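Teaching posts at Laaksonen Schools – what is open, and what to ask before you apply

Posted by the editor of a small teaching jobs page. I pass on notices when I think readers can use them, and I say what bothers me about them.

Laaksonen Schools has opened applications for 12 classroom posts for the school year that starts after the summer break. The subjects are math, general science, English and social studies, all for grades six through ten. There is also a line in the notice about "additional needs as they arise." I would not count on that line. Last year it was in there too, and I never heard from a reader who got hired under it.

Applications are taken online only, through the Zorken portal. The form closes on 7th July. The notice says the date "may be extended." Treat it as final. Portals like this one slow to a crawl on the last evening, and an unpaid form is thrown out, however much of it you filled in.

Who can apply

You need a bachelor's degree in the subject you want to teach, plus a teaching certificate that is valid on the closing date. People still waiting for their certificate are told they "may be considered." I wrote to the office to ask what that means and got the same sentence back. If you are in that group, get something in writing before you pay.

The upper age limit is 40. Former substitute teachers get 4 extra years, but only with a letter from the school where they worked. A pay slip is not accepted.

The fee

The application fee is 400, charged per subject. Apply for math and science and you pay twice. It is not returned if you are rejected, if you miss the test, or if the post is withdrawn, and the notice does allow posts to be withdrawn. I think that is a lot to ask of people who are out of work. The school calls it a processing charge. 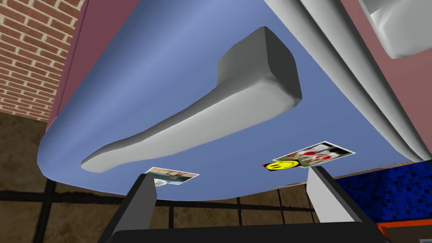
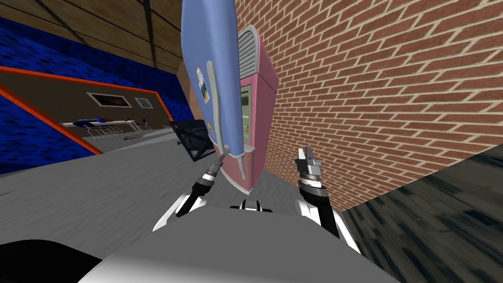 Rendered views, blue and pink

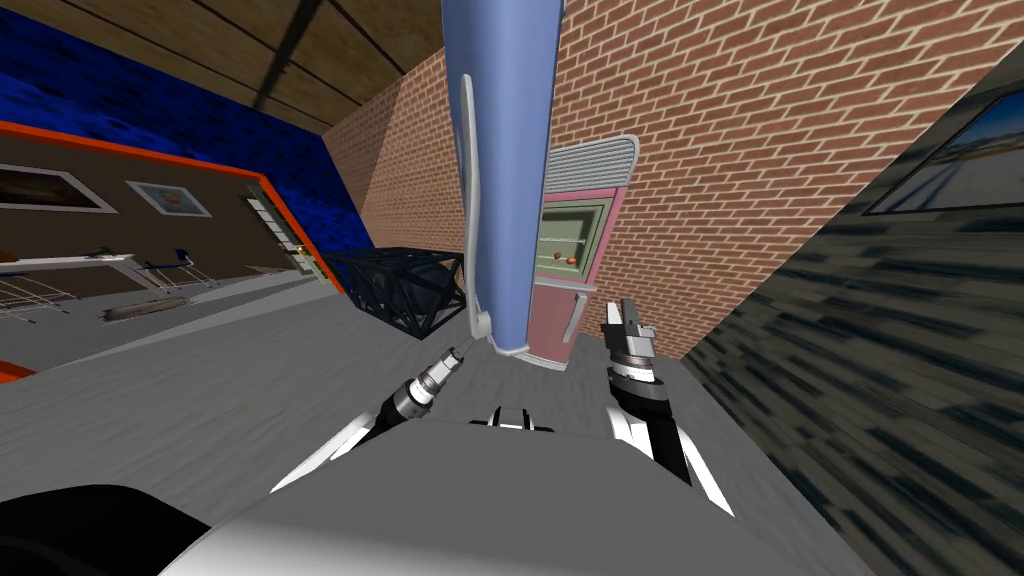
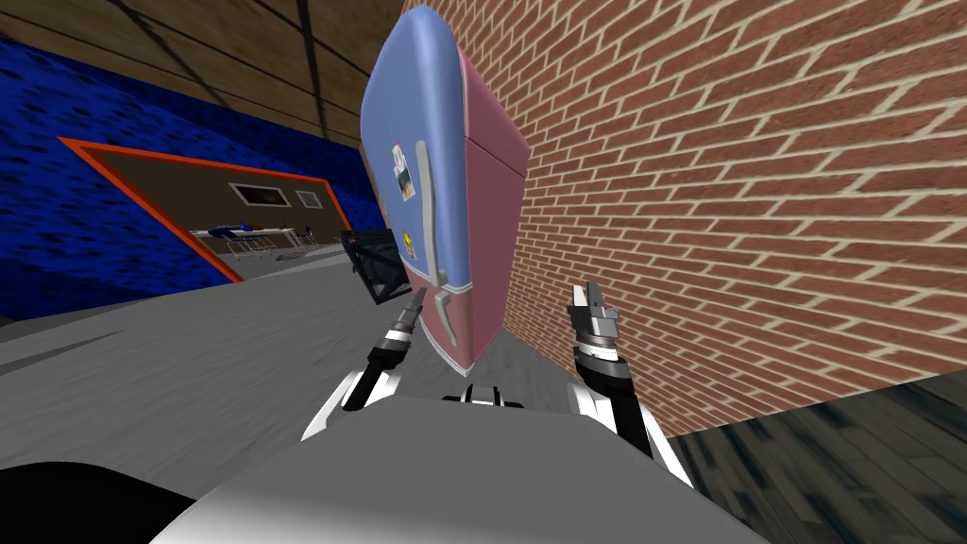
The test

There is a written test on a computer, run by a company called Faltance. It has one part on your subject and one on classroom practice, and both are multiple choice. The notice promises that wrong answers will not cost you points. The instructions on the Faltance site say they might. Both can't be right, so check your admission slip when it comes and go by what is printed there.

Test centers are given out by the system. You can list two towns you would like, and you may get neither – travel is at your own cost. Bring the slip on paper and an ID with the same spelling of your name as on the form. A missing middle name has been enough to get people turned away.

Those who pass teach a short sample lesson in front of a panel. The notice does not say how much the lesson counts against the written score. It ought to.

Pay and terms

The first contract runs until the end of January. After that it is "reviewed," a word I have learned to read slowly. Pay is described as "in line with scale," but the scale is not attached. Ask for it. Ask also whether you are paid over the winter break, and whether exam grading is part of your hours or on top of them. Housing is mentioned once, as "some help," with no amount given.

About the Lastix course

You will probably see ads for a prep course called Lastix next to the portal login. It is not required, and taking it gives you no extra points. The sample questions I looked at were mostly old ones that you can find for free. Some readers say the timed practice was useful to them. Look at the free part first and keep your card in your pocket until you have.

What to have ready

Degree and final transcript, scanned as one file
Teaching certificate, both sides
Recent passport-style photo, plain background
Letter of service, if you claim the extra years
Signature on white paper, scanned in black ink

Save the confirmation page once the payment goes through. The portal does send an email, but last time plenty of them never arrived, and the help desk asked for the number on that page before it would look at anything.

Questions about the posts go to the Laaksonen hiring office through the contact form in the portal. If you get a straight answer on the contract or the pay scale, please send it to me and I will add it to this page.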